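Care & Maintenance > Table Tops

5. Cleaning and protecting the top

Read this section before you use the table for the first time. The Mavaler top leaves the factory sealed and needs no oil, wax or polish.

5.1 First cleaning

1. Remove the film and the four corner guards. Keep the guards if you plan to move the table later.
2. Wipe the whole top with a soft cloth dampened with lukewarm water.
3. Dry with a second cloth, following the direction of the grain.
4. Wait 2 hours before placing lamps, vases or anything with rubber feet on the surface.

Note: Rubber feet can leave gray rings on a new top. Use the felt pads in bag C.

5.2 Everyday marks

Wipe up coffee, juice, toothpaste and hand cream while they are fresh. For dried spots, lay a damp cloth over the mark for a few minutes, then wipe. Do not scrape with a knife or a scouring pad. 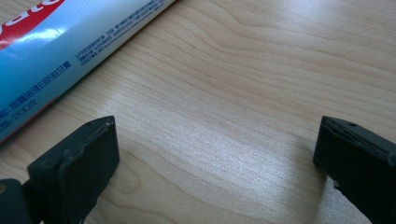

Fig. 9. Light wood-grain top with tube.

Whitening toothpaste is mildly abrasive. Do not use it to rub out water rings - it will dull the finish, and the dull patch cannot be polished back.

5.3 Stubborn marks

1. Mix one capful of Fenis cleaner into 600 ml of water.
2. Test on the underside of the top first.
3. Apply with a cloth. Do not spray directly onto the joint between the two leaves.
4. Rinse with clean water and dry at once.

CAUTION: Never use acetone, bleach or oven cleaner. Damage from these products is not covered by the 36-month warranty.

5.4 Heat and weight

Use a trivet under pans and teapots. Do not stand on the table. The extension leaf holds up to 44 kg when both brackets are locked - check them each time you pull the leaf out.

If an edge strip comes loose, stop using that side and order part kit Sturnska. Fitting is covered in section 7.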